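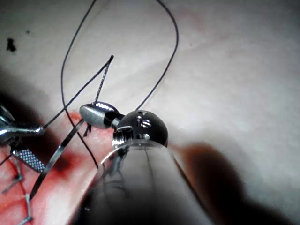
Tadeo Salinas y el pan de Morer

A Tadeo Salinas lo encontré amasando y ni levantó la vista. «Siéntate donde no haya harina», me dijo, ¡y no había dónde! Lleva 35 años en el horno de Morer, que antes fue de su tía, y sigue haciendo la hogaza de centeno como ella.

«La gente quiere el pan a las siete y yo a esa hora ya estoy pensando en comer», me contó riéndose. Yo le pregunté por la masa madre — soy muy pesada con eso — y me enseñó 2 tarros. Uno lo trajo Ieva Avotiņš en junio y todavía no se fía de él.
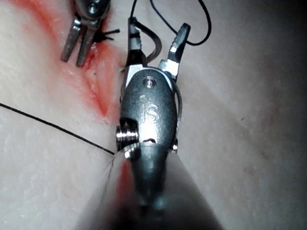 Última modificación: 29 de diciembre de 2023

¿Y jubilarse? «Cuando mi hija aprenda a no abrir el horno antes de tiempo». Me fui con una hogaza bajo el brazo y me comí media en el autobús.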